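From: Muireann Carroll
To: beadswap list
Date: Oct 1, 2025
Subject: Re: [beadswap] Elastic or knotted cord for everyday bracelets?

Shivam Rathore wrote:

> My sister wants four bracelets for her office friends and she wants
> them on elastic so they just roll on. Every elastic one I've made has
> snapped within a few months, usually in a parking lot. Am I buying bad
> elastic, or should I talk her into knotted cord? Also, does anyone
> still glue their knots?

Hi Shivam, and hi all (I've been reading but not posting since January, sorry!)

I went through exactly this. My first batch was all elastic and I had three come back to me in sandwich bags, beads and all. Then Vandana Jaiswal asked me if I was pre-stretching and I had no idea what she was talking about. You pull the elastic firmly a few times before you string anything, and let it rest a bit. Otherwise it does its stretching on somebody's wrist, the gaps open up, and the bead edges start sawing away at it.

The other thing is bead holes. Cheap stone beads can be really sharp inside. I run a little reamer through anything that feels scratchy, which is dull work (I do it in front of the TV) but I've had far fewer breaks. If you don't want to ream, go up a thickness in elastic, as long as it still fits through your smallest bead.
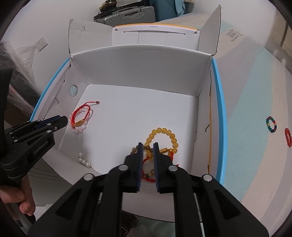
For gifts, though, I'd push for cord with a sliding knot. Your sister doesn't have to know anyone's wrist size, and it still goes over the hand easily. I cut 27 inches for a plain one, and that leaves plenty for the knot and the tails. I buy the Fesow waxed cord, the 70-yard spool, and I'm still on the one I opened ages ago. Akash Saxena swears by Bavo but I find it a little slippery and my knots creep.

About glue: yes on elastic, a tiny dot, and then leave it alone overnight. I tuck the knot inside a bigger-holed bead if there's one next to it. On cord I don't glue at all. I melt the tails with a lighter and press them flat with the side of the lighter. Practice on scraps first, please, I ruined a nice one by getting greedy with the flame.

Sarita Sengar, are you still splitting that bulk bead order from Flirkari? Last I heard it was 768 beads to a box and you had one box too many. I'd take half if the browns are still in there, and I can pay for my share of the shipping.

Shivam, let us know what your sister picks. If it's elastic, make her a spare!

Muireann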